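第 5 章 分拣工位的交接与日常运行

本章适用于已完成机械安装和电气验收的 Kutine 双臂分拣工位,内容包括料盒布置、夹爪对位、首轮试运行、班中值守和异常处理,以及由人工分拣改为人机共用台面后各岗位职责的变化。控制软件为 Zostance,夹爪为 Clamano 平行两指型。安装、接地和急停回路的测试见第 3 章,未通过第 3 章全部项目的工位不得按本章操作。

本章由 Ó Néill 现场实施组编写,Aidan Ó Briain 审定。现场条件与本章不一致时,先停止操作,再联系实施组,不得自行改动参数后继续运行。

5.1 岗位与职责

改造前,分拣岗由一名操作员站立完成全部动作:从来料盒取件,辨认类别,放入对应料盒,盒满后换盒并登记。改造后,取件和放件由双臂完成,其余动作仍由人完成。各岗位名称沿用原名,职责调整如下。

分拣操作员:负责上料、换盒、清除台面杂物、处理掉件和拒抓件。每班开始时执行 5.3 节的检查。操作员有权在任何时候按下急停,事后只需在交接记录中写明时间和现象,不需要事先请示。

班组长:负责在 Zostance 中选择任务、确认料盒映射、批准恢复运行。班组长不得将自己的登录凭据交给他人使用。

设备维护员:负责夹爪手指更换、线缆检查、关节零位校准。维护员进入机械臂活动范围前必须亲自上锁,钥匙由本人携带。

质检员:抽查频次由工艺文件规定,首轮试运行期间按每盒必查执行。抽查发现错放时,由质检员在软件中标注,不得直接把物料挪回正确的料盒后继续运行。

注意:产量统计由软件自动生成,统计对象是工位,不是操作员个人。班组长不得以工位节拍作为操作员个人考核的依据。停机时间中属于换盒、清理、等待批准的部分单独列出,不计入故障。

说明:原分拣岗的站立作业时间缩短后,操作员一人可兼看相邻工位,但同时值守不得超过 3 个工位。相邻工位之间有隔墙或货架遮挡视线的,不得合并值守。

5.2 料盒与台面布置

工位使用红色、蓝色矩形敞口料盒和白色半透明料盒。颜色与用途的对应关系在 Zostance 的“料盒映射”页设定,出厂设置如下:

红色料盒:来料
蓝色料盒:带盖圆柱件
白色半透明料盒:卷状件

班组长可以按现场需要修改映射,修改后须重新执行 5.4 节的试运行。不得只交换料盒位置而不修改映射,也不得用其他颜色的料盒临时代替。

布置要求:

(1)台面为白色,无图案,无反光胶带。台面上的旧标记线应清除干净。原人工分拣时使用的分区标签不再需要,应一并揭除。

(2)红色料盒放在两臂之间。蓝色料盒放在左臂一侧,白色半透明料盒放在右臂后方靠墙处。料盒允许斜放,但不得互相叠压。

(3)料盒底部应完全接触台面。盒沿变形、盒底鼓起的料盒须更换。

(4)人员站位线设在台面前沿外近 600 mm 处。地面标线磨损后应在当班补画。

(5)操作员的水杯、手套、笔和扫码枪一律放在侧架上。改造前这些物品习惯放在台面右角,该位置现处于右臂活动范围内。

(6)上方照明保持常亮。靠窗的工位应拉下遮帘,运行期间不要反复开合。

小心:视觉识别对台面上的多余物件很敏感。一块抹布或一张标签纸都可能被识别为待抓件,引起夹爪空抓或碰台。

5.3 班前检查

班前检查由分拣操作员执行,在工位断使能状态下进行。检查项目不得跨班沿用,即使上一班刚刚完成。

1. 确认急停按钮已按下,控制柜上的使能开关处于断开位置。

2. 目视检查两臂腕部和夹爪上的线缆。线缆应有自然弯曲,接头插到底,护套无破口。线缆绷紧或缠在腕部时,通知维护员,不要自行拨动接头。

3. 检查夹爪手指的固定螺钉,不得有松动或缺失。用手轻推指尖,手指与底板之间不应有可感觉到的晃动。

4. 用干布擦拭两指内侧。不得使用酒精以外的溶剂。粘有标签残胶的,先用塑料刮片清除,再用酒精擦拭。

5. 检查腕部相机镜头。镜头表面有灰尘时用气吹清理,不得用手指或工作服擦拭。

6. 将料盒按 5.2 节放好。蓝色料盒和白色半透明料盒应为空盒。盒内遗留上一班物料的,先清点登记,再清空。

7. 向红色料盒上料。卷状件尽量直立放置,带盖圆柱件盖面朝上。允许个别物件倒放,倒放件由系统最后处理。外包装散开、有尾带垂下的卷状件应挑出,整理后再上料。

8. 清点台面,确认无工具、无散落物。

9. 操作员退到站位线外,旋开急停按钮,通知班组长可以上电。

5.4 夹爪对位与首轮试运行

试运行在下列情况下必须执行:首次投入使用;更换手指或相机;修改料盒映射;工位被移动或碰撞;停用超过一个班次。试运行时现场须有操作员和班组长各一人,操作员手持使能器。

5.4.1 夹爪对位

1. 在 Zostance 主界面选择“维护”,再选择“对位”。此时臂速自动限制为低速。

2. 接通使能。等待两臂腕部的环形灯转为绿色。环形灯为其他颜色或不亮时,不得继续,按 5.6 节处理。

3. 在“开度”栏输入 80,单位为 mm,点击“应用”。分别观察左右夹爪,两指应对称张开,无卡滞。

4. 点击“移至来料盒”,选择一个带盖圆柱件作为对位目标。臂停在目标上方后,按住使能器,点动下降。

5. 打开腕部相机画面,核对手指与目标的相对位置。两指应分列在圆柱件两侧,圆形顶面完整露出,手指不得压在顶面上。旁边的直立卷状件不得夹在手指与目标之间。另一侧夹爪进入画面属于正常情况,只要两个夹爪之间没有接触,就不需要移开。

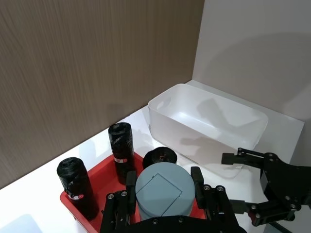

6. 位置正确时点击“记录”。目标偏向某一侧手指时,用方向键微调后重新核对。微调三次仍不居中的,停止对位,通知维护员检查手指安装方向。

7. 点动上升至安全高度,对另一侧夹爪重复第 4 步至第 6 步。

8. 点击“退出对位”。软件会提示是否保存,选择“保存并注明原因”。原因栏不得留空,也不得只填“例行”。

注意:点动过程中松开使能器,臂会立即停止。再次按下后臂不会自动继续,须重新点击方向键。这与旧式输送线的点动按钮不同,从输送线岗位转来的操作员应先空盘练习。

5.4.2 单臂试抓

1. 选择“试运行”,再选择“单臂”,指定左臂。

2. 在任务列表中只勾选一类物件。第一次建议选卷状件,其表面为黑色且有褶皱,较容易暴露识别阈值设置过低的问题。

3. 点击“单步”。每按一次,系统执行一个动作并停下,依次为移至上方、下降、夹紧、提起、移至目标盒、放下。

4. 在“夹紧”后停顿,观察手指是否夹在物件中部。包装膜被夹出明显凹陷时,将夹紧力下调一档。

5. 在“提起”后停顿,观察物件有无下滑或摆动。出现下滑时将夹紧力上调一档,并记录物件类别。

6. 完成一次取放后,由质检员核对落点。落点在盒沿上或盒外的,不得继续下一件。

7. 改为右臂,重复以上步骤。

5.4.3 双臂协同

双臂协同时,左右臂可以同时进入红色料盒上方的共用区。软件按高度分配通行权:一臂在低位抓取时,另一臂须在较高位置通过或等待。操作员在这一阶段要适应的是两臂距离很近的运动方式。初次值守的人员常常把正常的会车动作误认为即将碰撞而按下急停,这类急停不作为误操作登记。

1. 选择“双臂”,速度档设为最低。

2. 点击“单步”,使左臂夹取带盖的圆柱杯并提起。

3. 继续单步,使右臂下降,夹住红色料盒内的一个直立黑色圆柱件。此时左夹爪略高,右夹爪较低、靠近盒沿。盒内未被选中的黑色圆柱件应保持直立,不受两侧夹爪推挤。 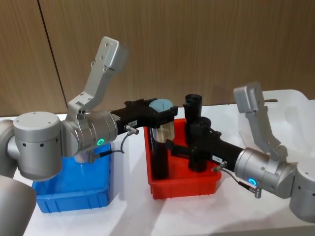
两臂停在共用区上方时,检查右腕下方线缆与盒沿之间的间隙。接头垂得过低、有可能刮到盒沿的,先退出试运行,由维护员重新固定线缆,再从第 1 步开始。不得通过移动红色料盒来避让线缆,料盒一旦移位,已记录的对位数据即失效。

4. 间隙确认无误后,继续单步至两件物料分别放入目标盒。

5. 将“单步”改为“连续”,速度档不变,运行至红色料盒清空。操作员全程手持使能器,不得在此期间上料或换盒。

6. 质检员核对全部落点。有错放的,按 5.6 节处理后重做 5.4.3 的全部步骤。

7. 班组长在软件中签认,速度档改为工艺文件规定值。签认前不得转入正常运行。

警告:连续运行期间,任何人不得越过站位线。掉落到台面的物件待停机后再取。人工分拣时顺手扶正歪倒物件的习惯,在本工位上可能造成手部夹伤。

5.5 班中值守与换盒

值守期间操作员应能看到台面全貌和急停按钮。允许坐姿值守。允许在站位线外整理下一盒来料、粘贴盒签、填写记录,不得佩戴遮蔽双耳的耳机。

换盒步骤:

1. 收到“盒满”或“来料空”提示后,点击“请求暂停”。系统完成当前动作后停在等待位,两臂离开料盒上方。

2. 确认屏幕显示“可进入”。仅凭两臂静止不能判断可以进入,等待通行权时的臂同样是静止的。

3. 越过站位线,取下满盒,放上空盒。红色料盒应贴合定位角。

4. 检查台面,取走掉落件。掉落件不得直接投入蓝色料盒或白色半透明料盒,应放回来料。

5. 退到站位线外,点击“准备完成”。

6. 点击“恢复”。恢复后的第一次取放由操作员目视看完。

每班换盒的时间由软件记录,仅用于安排来料节奏。来料岗应参照该记录调整送料时间,避免红色料盒在台边积压。积压的料盒不得放在站位线以内。

拒抓件的处理:系统对同一物件连续抓取失败后会跳过该物件,并在屏幕上标出位置。操作员暂停后取出,检查外形和包装。外形正常的,换一个方向放回;再次被拒抓的,转人工分拣。每个工位旁应保留一张人工分拣台,不得因工位投入运行而撤除。

交班时,交班人与接班人共同查看当班的急停、拒抓和错放记录,双方在记录上签名。有未关闭的异常时,接班人可以拒绝接收,由班组长到场处理。

5.6 异常处理

环形灯不为绿色
可能原因:使能未接通;关节报警;急停未复位。
处理:查看屏幕报警代码。属于急停未复位的,由操作员复位。属于关节报警的,通知维护员,操作员不得尝试断电重启。

夹爪空抓
可能原因:台面有杂物;料盒移位;相机镜头有灰。
处理:依次检查台面、料盒、镜头。均无异常的,重新执行 5.4.1。

物件提起后滑落
可能原因:手指内侧有残胶或油污;夹紧力偏低;物件倒放后夹持面过小。
处理:清洁手指,检查夹紧力档位。倒放件由操作员扶正后放回,扶正前必须显示“可进入”。

带盖圆柱件的盖脱开
可能原因:夹持位置过高;盖未盖紧。
处理:暂停,取出盖和杯体,检查对位记录。同班内再次出现的,将该类物件转人工分拣,并通知实施组。

黑色卷状件被识别为两件
可能原因:包装尾部翘起;相邻两卷紧贴。
处理:整理包装,将各卷分开放置。不得在软件中下调识别阈值作为替代措施。

物件错放
可能原因:料盒映射与实际摆放不符;标签遮挡;识别错误。
处理:停机,由质检员标注。映射不符的,由班组长更正并重新试运行。更正前已放入的物料全部复检。

两臂互锁,均停在共用区
可能原因:通行权冲突;其中一臂在下降过程中被暂停。
处理:不要推动臂体。由班组长在“维护”页选择“逐臂退出”,先退较高的一臂,再退较低的一臂。较低一臂夹有物件时,先放下再退出。

5.7 培训与授权

操作员首次值守前须完成本章全部步骤,并在持有授权的人员陪同下值守完整的一班。只做过人工分拣、未接触过机械臂的人员,应增加一次断使能状态下的台面练习,内容为上料、换盒和线缆识别。

培训时间计入工时。培训期间工位产出不设要求。

每年 10 月复核一次授权。离岗较久后返岗的人员,由班组长安排重做 5.4.2 和 5.5 的操作,通过后恢复授权。因身体原因不能长时间站立的人员可以申请坐姿值守岗,申请由班组长受理,不影响其操作授权。

操作员对本章步骤有修改意见的,填写意见单,注明步骤编号和现场情况,交班组长转 Ó Néill 实施组。在修订页下发之前,仍按现行步骤操作。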